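Lunesari Board Library: Progress Report to the Thammasiri Fund

Work package 3, schematic symbols and footprints

Summary

The parts library is on schedule for symbols and behind schedule for footprints. The breadboard views are finished for all connectors, regulators and small sensor modules in the first list. The footprint check has taken longer than planned, for reasons given below. No change to the total budget is requested. We do ask to move one payment line from drawing work to test boards.

Work completed

All symbols were redrawn on a 50 mil pin grid. In the old library some symbols had been placed on a metric grid and others on no grid at all, so wires looked connected on the schematic when the netlist said they were open. The import script now rejects any symbol with a pin off the grid and prints the pin name and its offset.

Pin names follow the manufacturer's data sheet, including case. Where a data sheet uses two names for the same pin, the first is kept and the second goes in the notes field. Hidden power pins were removed. A user who places a logic gate must now wire its supply, and this has drawn two complaints from the classroom group at Enville. We propose to leave the rule as it is and add a page to the user guide.

The part file format is fixed at version 3. Older files can be read but not written.

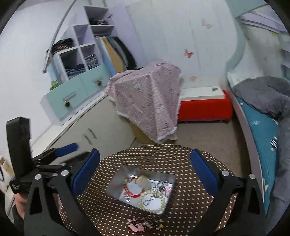

Lunesari Board Library / Reports
By Duangjai Nakpan and Surachet Sukprasert
Posted 14th January

Footprints

Footprints are checked in two stages. Decha Hemmin compares the drawing with the data sheet on screen, then the part is placed on a test board and a real component is fitted to it. The first stage is complete for through-hole parts. The second stage is complete for the headers and terminal blocks only.

The first test board came back from Kovach with the slots for the barrel jack drilled as round holes. The fault was ours. The export wrote slots to a separate drill file, and that file was left out of the archive we sent. The export now writes one archive holding every layer, and it stops with an error if a slot file exists but is not listed. The second board has been ordered.

Three surface-mount footprints were withdrawn. Two had pads too short to leave a visible fillet at the toe, and the third had pin 1 marked at the wrong corner. Corrected versions are in the review queue.

Vector artwork

Breadboard artwork is drawn in SVG and must open at actual size. Files saved by different editors were read at different scales, depending on whether the document size was stored in inches or in pixels. We now require inches in the width and height fields and a matching view box. Sunee Sukprasert wrote the checker, which also flags text that has not been converted to outlines and layer groups with missing names. It was run on the full set of nearly 1000 files. Most failures were missing layer names and were fixed by script. The rest are being opened by hand.

Open items

Connector mirroring. When a right-angle header is moved to the bottom layer, its outline flips but its pin numbers do not. The cause has been found in the transform code. A fix is written and not yet merged.

Search. Part search does not match partial numbers with a hyphen. Low priority.

License text. Chutima Sangkhawat is collecting written consent from past contributors. Work on 12 parts is paused until replies arrive. If a contributor cannot be reached, the part will be redrawn from the data sheet.

Next period

Fit the second test board and close stage two for through-hole parts. Merge the mirroring fix. Begin the surface-mount list, starting with the corrected footprints. The public release remains planned for April. It will include only parts that have passed both stages, and the others will stay in a separate folder marked unchecked.

Decision needed from the fund

Approval to move the unspent drawing line to board fabrication, for one further test board with surface-mount parts.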